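Questions about the tray-sorting study

Compiled by Mwangi Kaijage and Orestis Vlachopoulos
Last revised Thursday, October 25, 2018

We get the same dozen emails whenever a talk goes up or somebody forwards the draft. These are our replies to them. Anyone hoping to be told that household sorting is solved should probably stop reading at the second question.

What did you set out to test?

Whether a policy trained only on demonstrations made with hand-held grippers can put small items into a shallow tray and take them out again, when the items and the room are different from the ones in training. Several papers say yes. We thought their tests were too kind, with the same table, the same lighting and a handful of objects that all happen to be easy to pinch. So we kept the method as published, as far as we could work it out, and changed the test.

And does it work?

Sometimes. On the objects that were in the training set it does well enough that we would call the published claim fair. On new ones it drops to 50 per cent of attempts, and that figure is generous, as the question on scoring explains. We don't think a method that gets half of an easy job right should be described as general.

How many demonstrations did you use?

There are 2493 in the version we trained on. We threw out recordings where the tracking was lost or where the person gave up halfway. Ovidiu Avram did the throwing out by hand and kept a list of reasons, which is in the supplementary folder. If you disagree with his choices you can put the rejected ones back and train again. We would like to see the result.

Isn't that rather few?

It's more than the paper we were checking. We also trained on smaller portions, and the curve for familiar objects goes flat well before the end. The curve for new objects barely moves at all. People keep telling us that ten times the data would fix it. Perhaps it would, but we haven't seen anyone show it for this task, and until somebody does we would ask them to stop putting it in their conclusions.

Why record in somebody's home and not in the lab?

The lab bench is grey and bare. Policies that do well over it fall apart on a patterned cloth, and we wanted to know how much of the published success was owed to the bench. Quite a lot, is our present view, though we only have two rooms with enough recordings to compare and wouldn't push it further than that.

What do the recordings look like?

All of them are from the gripper's own camera, which is also the view the policy gets.

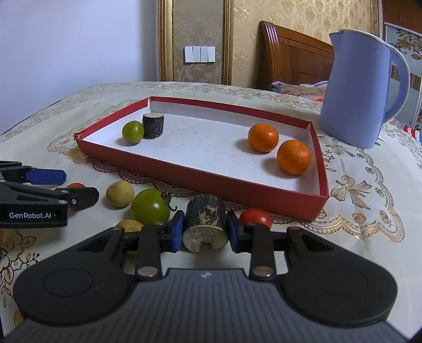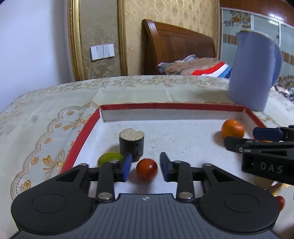
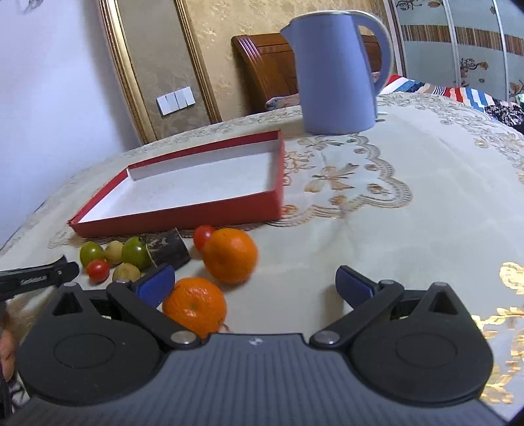 The object set was argued over for longer than anything else in the project. Gerasimos Gavalas wanted things that share a colour but not a size, and things that share a size but not a shape, so that a policy couldn't get by on one cue. An orange and a mandarin are close enough in colour to be confused, and in the third picture they sit near each other on the cloth with the mandarin between the open fingers. The short dark pieces with bark-like sides are there for a different reason: a finger pad meets them quite differently when they stand up than when they lie down. In the first picture there's one of each, one upright in the red-walled box and one on its side between the fingertips. Our policy treats the two cases as the same problem and does badly at the second. Small tomatoes were meant to be the easy item. They were, until they were placed close to something else.

How do you score an attempt?

An attempt counts as a success if the named item ends up where it was meant to go and nothing else has been pushed out of the tray. It has 90 seconds. We don't mark anyone down for nudging a neighbour, although we think a stricter rule would be sensible and would pull our own figures down further. The paper we were checking counted an attempt as good once the item had been lifted. Under that rule our numbers look a great deal better, and you'll find them in the second table, mainly so that people can see how much work the word "success" is doing.

Who did the scoring?

Killian Gilbert and Mwangi Kaijage, separately, from video, without knowing which policy was running. They disagreed on 18 attempts. Those went to Orestis, who had not watched any of them before. We'd have preferred an outside scorer and couldn't find one willing.

Could the grippers themselves be the problem?

Partly. When a person holds the tool, the person feels resistance through the handle and slows down. None of that is in the recording. The policy sees the pictures and the opening of the fingers, and has to guess the rest. We suspect many of the failed grasps on the rough pieces come from this, but we have no force readings, so it stays a suspicion. Please don't cite it as a finding. It has already been cited as a finding once.

Do two hands help?

Some of our recordings have a second gripper reaching in from the side. We hoped the two-gripper policy would learn to steady one item while picking another. It learned to keep the second arm out of the way, and we can't honestly claim more for it. Whether that's down to our demonstrations or the method, we can't say. Most of our demonstrators were much better with one hand than the other, and we didn't record which hand that was. We should have.

Did you compare with Clalik or Lidus?

With Clalik, yes, using the released weights and no tuning. It does slightly better than ours on familiar items and no better on new ones. The authors have seen our numbers and think we set the camera height wrong. We tried their suggested height and the result stayed within the spread of our own repeat runs. Both sets are in the tables.

With Lidus, no. The code we were sent didn't run, and the paper leaves out the learning rate. We won't publish a comparison with something we had to half rebuild ourselves.

The Jokport demo video looks much better than your results. Why?

It's a video. We don't know how many takes there were or who chose the tray. We asked, and the reply didn't answer either question. The system may be every bit as good as it looks, and a table of all attempts would settle the matter quickly.

Who paid for this?

The Lefèvre fund covered the hardware and part of Ovidiu's time. It had no say in the design and saw the results when everybody else did. None of us has a stake in any of the systems named on this page.

Can I have the data?

Yes, for research use. Write to Orestis and say what you want it for in a sentence or two. The recordings come with the opening of the fingers, the estimated path of the tool and the name of the target item. Names of targets were typed in by the demonstrators and there are mistakes in them, mostly one fruit entered as another. We've corrected the ones we found and kept the original column next to the corrected one.

Will there be a follow-up?

A shorter set of runs is planned for December, with the same items and a third room. We've written down beforehand what we expect to see and lodged it with the department office. If new items do as well as familiar ones there, the answer to the second question on this page will be changed and the old answer will be left underneath it.

I found a mistake. Where do I send it?

To Mwangi, with the table or question it concerns. Corrections are listed at the foot of the results page with the sender's name, unless you ask us to leave it off.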